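How Far Do We Walk Without Noticing? My Step Diary Project

Report for the Everyday Math unit, Ivcombe campus
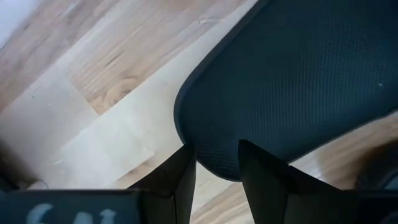

I picked this topic because my mom kept telling me I never move, and I wanted numbers to throw back at her. So for 20 days I wrote down my steps, but only the ones I took inside the house. School, the bus stop and soccer didn't count. I wanted to know about the boring walking – bedroom to kitchen, kitchen to couch, couch back to kitchen because I forgot the milk.

My partner was Kimutai Muli, who did the same thing at his place in Skustdale. He lives on one floor and we have stairs, so we guessed I would win easily (more on that later!).

How we did it

We each wore a cheap clip-on step counter on our waistband from the minute we got home until bed. At 9 p.m. we wrote the number in a notebook along with anything odd, like "sick" or "cousins over". I tested my counter first by walking up and down the hall and counting out loud, and it missed a few steps whenever I shuffled. Socks were the worst for that. Slippers were a little better, and bare feet were best, so I made myself go barefoot for the rest of the project, even in October when the bathroom tile is awful.

I had to throw out 6 of my days. On two of them I forgot to clip the thing on, and on the others I took it off to shower and found it on the sink the next morning. Kimutai only lost one day and was pretty smug about it.

What we found

My best day was 2,647 steps, and that was the day I cleaned my room and carried everything to the garage one armful at a time. My worst was a movie day, and I don't want to put that number in a report my mom is going to read.

Kimutai beat me on most of the days we could compare. We think it's the layout. His kitchen is at the far end of the apartment from his desk, and he snacks a lot. My stairs didn't help me much, and looking back at my notes I can see why: I pile stuff on the bottom step and take it all up in one trip.

What I'd change

I would wear the counter on my ankle, and I'd ask more people. Our teacher, Mr. Laizer, said two kids is a very small group and he's right, we can't say anything about stairs in general from this. I'd also like to write down what each trip was for. I tried it for one evening and got to 11 trips before dinner, and four of those were to look in the fridge.

My mom has seen the results and she says garage trips shouldn't count. I'm leaving them in.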